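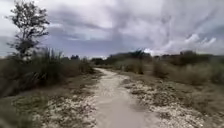 Where does the Grulport Shell Path begin and end?
The path begins at the gravel turnout at the end of Erell Road and ends at the Tisus Overlook, on the bay side of the preserve. The walking distance is 2000 yards each way. Visitors return by the same route; there is no loop.

When is the preserve open?
The preserve is open from sunrise to sunset throughout the year. The gate on Erell Road is locked at sunset, and vehicles left inside after that time cannot be retrieved until the following morning. The Hosseinzadeh Field Station, next to the turnout, keeps shorter hours, which are posted on its door.

Is there a fee?
There is no fee to enter or to park. Organized groups pay a permit charge, as described under group visits.

What is the surface of the path like?
The path is compacted sand and has no pavement or boardwalk at any point. Slight ruts run along its length in places, and the edges are soft where the sand meets the surrounding ground. Closed shoes are recommended. Visitors who walk barefoot should keep to the sand, as the pale, pebbly ground beside the path contains broken shell with sharp edges.

Can the path be used with a wheelchair or stroller?
Strollers with large wheels generally manage the full distance in dry weather. Standard wheelchairs have difficulty after the first 400 yards, where the path narrows and the sand is less firm. The Field Station lends one beach wheelchair with wide tires at no charge. Reservations must be made at least two working days in advance.

Why is there so much shell on the ground?
Most of it was carried here by storms. The preserve occupies a low ridge that was once open shoreline, and overwash left layers of shell behind the former beach. A smaller share was brought in by the Grulport Oyster Company, which used the land as a work yard until the property was transferred to the preserve. The two deposits are now thoroughly mixed, and staff do not attempt to separate or clear them.

May visitors collect shells?
Collecting is not permitted. This rule applies to whole shells, fragments, plants, seed heads, and driftwood. The shell layer holds the sand in place during high winds, and several ground-nesting birds lay their eggs directly on it. Teachers who need specimens for classroom use may borrow a study box from the Field Station.

May visitors leave the path?
Visitors are asked to remain on the sand at all times. The low tufts of grass growing through the shell are slow to recover from foot traffic, and a single shortcut can remain visible for several seasons. In nesting season, rope lines are placed along parts of the shell ground. Stepping over a rope line is a violation of preserve rules and may result in a citation.

Is the vegetation dead?
The dry appearance of the grasses is normal for much of the year. Most of the species on the ridge keep their old stalks standing after growth has stopped, and new shoots come up through them. The standing stalks shelter small birds and slow the movement of sand. For this reason the preserve does not mow, except for a narrow strip at the turnout.

What shrubs grow along the path?
The thickets are chiefly wax myrtle, groundsel, and bayberry, with some young cedar farther inland. A printed plant list is available at the Field Station. Staff can identify plants from a photograph sent by e-mail, provided that the sender notes where along the path it was taken.

Are dogs allowed?
Dogs are allowed on a leash no longer than six feet from November until the start of nesting season. They are not allowed at other times, whether leashed or carried. Service animals are admitted all year.

Are bicycles allowed?
Bicycles, electric scooters, and horses are not allowed on the path. A bicycle rack is provided at the turnout.

Are there restrooms or drinking water?
A restroom and a water tap are located behind the Field Station. There are no facilities on the path or at the overlook. The route has very little shade, and visitors should carry enough water for the return walk.

Are ticks or snakes a concern?
Ticks are present in the tall grass in every month of the year. Visitors should wear long socks, avoid brushing against the vegetation, and check clothing before entering a vehicle. Snakes are seen occasionally on warm sand in the morning. They should be given room to move away and must not be handled.

Does the path flood?
The lowest part of the path, near the second marker post, may hold water after heavy rain combined with a high tide. When the water is deeper than a few inches, the path is closed at that marker and a notice is placed at the gate. Visitors should not walk around standing water through the brush.

How are group visits arranged?
Any group of ten or more requires a permit. Applications should be submitted three weeks before the visit. The charge is $100 for schools and nonprofit organizations and $385 for commercial groups, including photography workshops. No more than one permitted group is scheduled at a time.

Are weddings or other ceremonies permitted?
Small ceremonies may be held at the Tisus Overlook under a group permit. Chairs, arches, amplified sound, rice, confetti, and balloons are not permitted. The path remains open to other visitors during a ceremony.

May drones be flown?
Drones may not be launched, landed, or operated within the preserve without a written research authorization.

How should damage or an injured animal be reported?
Reports should be made to the Field Station in person or by telephone. Please give the number of the nearest marker post. Injured birds should not be picked up or moved.

Who is responsible for the preserve?
Daily management is carried out by the staff of the Hosseinzadeh Field Station under the direction of Perihan Uysal, Preserve Manager. Questions that are not answered on this page may be directed to her office in writing. Replies are normally sent within ten working days.

Page last revised April 11, 2020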